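On Keeping a Regular Bedtime

Readers of this journal will recall that I undertook in the winter to go to bed at the same hour each night, weekends included. The undertaking has now run for 111 nights, and an account of it is due.

The rule is a simple one. The lights go out at half past ten and the alarm is set for six hours and 60 minutes later, a form of words my household finds tiresome. Coffee stops at noon. The telephone is charged in the hallway, and I have bought a Fuchs alarm clock to take its place beside the bed.

The first fortnight was poor. I lay awake for long stretches and was short-tempered at work. By the fourth week I was falling asleep more easily, and the afternoon headaches I had put down to the office lighting came less often. I can't say that the bedtime was the cause. I had also begun walking home from the Prustport ferry, and the two changes can't be separated at this distance.

Friday evenings remain the weak point. Dinner at the Dratisier seldom ends before ten, and I have broken the rule there on six occasions. I no longer try to make up the lost hours with a late morning - it only moves the trouble to Sunday night.

Anyone whose sleep has been bad for some months should speak with a doctor before rearranging the whole household, as I did.
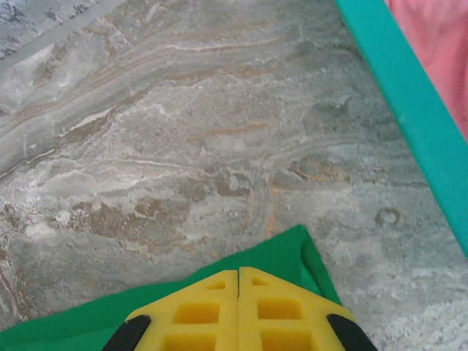
Posted by the author on Tuesday, October 16, 2018 | Filed under: Sleep, Habits

The next entry, in November, will deal with naps.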